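Reading time: 2 min

Search the encyclopedia Go

Jesto is a comedy and storytelling troupe from the harbor town of Sorkedholm, best known for its long-running stage show for families and for the series of picture books that grew out of it. The group started out as a handful of school friends who liked making one another laugh, and in many ways (as anyone who has sat through one of their very cheerful, very long encores will tell you) it has stayed that way ever since.

Early years

The first shows were held on Thursday evenings in the back room of the Rácz, a small café theater near the ferry landing. The room was licensed for 213 people, though it took the troupe two winters to fill it. Most of the early material was made up on the spot from suggestions called out by children in the front rows, and a good many of the songs that audiences still ask for began that way, including "My Grandmother's Other Hat" and the much-loved "Soup Again."

Anano

The character of Anano, a goose who believes she is a lighthouse keeper, first appeared in a short sketch meant to cover a costume change. Children took to her right away, and by the following April she had a whole show of her own, with five songs and a foghorn. The picture books came next, beginning with Anano Minds the Light, which had a first printing of 2275 copies. The text keeps the rhythm of the stage version, so it is a lovely thing to read aloud, and families who know the show tend to do the foghorn part together.

Touring and later work

Jesto now spends the spring on the road, visiting schools and libraries up and down the coast. The largest audience so far was 2871, at an open-air performance on the Sorkedholm quay, where the second half was played in light rain and hardly anyone went home. A radio version of the Anano stories followed, with the original cast and a small brass band. 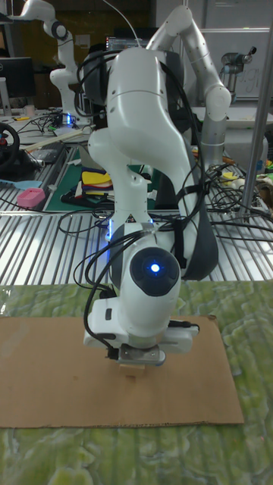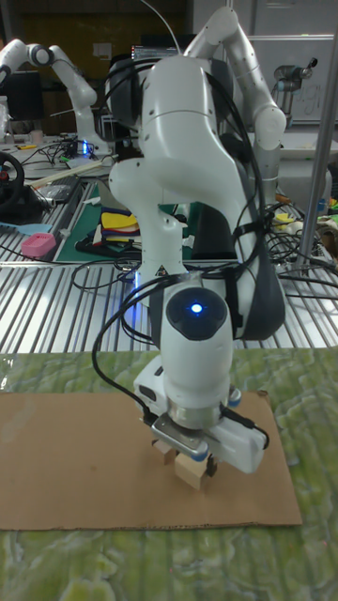
Article by Tymofii Stelmakh
Contributing editor, stage and children's books

The troupe's members still write everything together around one kitchen table, and a second Anano stage show is in rehearsal.

5 comments · 213 shares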